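# Cuvon tabletop teleop set

Demonstrations recorded on the two-arm cell at Laltwood, August release. An operator drives both arms by remote control. There is no scripted motion in any episode.

## Contents

- 1193 episodes, of which 500 have been checked by hand
- 13 tasks, mostly small household and desk items
- longest episode: 90 seconds

Each episode folder holds joint positions, gripper commands and one video per camera. Fixed and wrist views share a clock, so no resampling is needed.

## Known problems

- Object layout changes between episodes. Don't assume a fixed start position.
- The wrist views lose sight of most of the table at close range — use them together with a fixed view.
- Task names follow the old Sunitz list. `tasks.csv` maps them to the new ones.

## Loading

Use the Chae reader, or open the files directly. Unchecked episodes are in `raw/` and may include failed attempts.

## Sample views
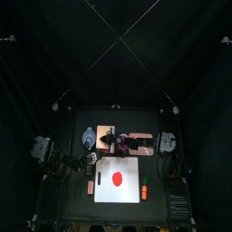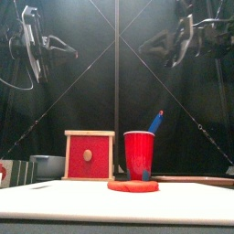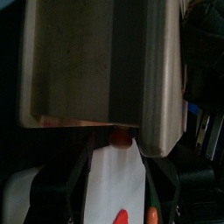
*Laltwood cell: two fixed views with both arms, then a close wrist view of a beige bin between tasks' other props.*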